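Last updated: Wednesday

Another label decides we want the stems

Savchuk, the two-piece that used to play the upstairs room on Pruremis Street before it got a proper bar, are putting out their next record in bits. You can buy the finished album, or you can pay extra for what the label, Trivik, calls the "open edition". That's the same songs pulled apart into separate tracks: drums in one file, bass in another, vocals on their own, and so on. The idea is that listeners make their own mixes and upload them to a site called Astari, where other listeners can vote for the ones they like.

I've had the press release since the start of the month and I still can't work out who it's for.

People who make music already swap parts with each other, and have done for years without a label taking a cut. People who don't make music will open the folder, listen to the bass on its own for a minute, think "huh", and go back to the album. I say this as someone who owns three of these things from other bands and has never got further than the bass.

Trivik says 4000 people have signed up for news about it. Fine, but signing up for news costs you an email address. The last time the label tried something like this, with a remix contest for a different act, it had 260 entries. I listened to more of them than was good for me. A lot were the original song with a louder kick drum. A few were very good, and the winner was one of the ones with a louder kick drum. 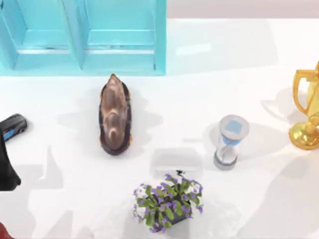 Render with turquoise panels and a white tabletop.

Then there's the question of what happens to the mixes. The terms on Astari run to 23 pages, and I read them on the bus so you don't have to. If you upload a mix, you keep "credit" for it. The label keeps the right to release it, cut it up, put it in an advert or sit on it for ever. There is no mention of money going the other way. When I asked about this I was told the project was "about community", and that a fuller answer would follow. It hasn't yet.

I should say the record itself sounds good. I've heard 2 of the songs and they're the best things Savchuk have done, slower than the last lot, with the synths turned down far enough that you can finally hear the singing. The second one has a long stretch near the end where almost everything drops out and there's just a voice and a sort of hum. Somebody made a choice there, and it was the right one. I'm not sure I want it handed to me in a folder so I can put a drum loop over it.

Maybe I'm wrong and some fifteen-year-old will take the vocal from that song and make something that knocks us all flat. I'd be glad to hear it. I'd be gladder if they got paid.

The ordinary version and the open edition both come out in September. The open edition costs twice as much and needs an Astari account, which you can't delete from inside the app (I tried, you have to write to them). If you only want the songs, buy the ordinary one. The band are also playing a few small dates that month, with the support acts still to be confirmed, and tickets for those go on sale at the door only. That part of the plan I have no complaints about.

Contact the newsletter | Copyright of the authors, all rights reserved | Back to top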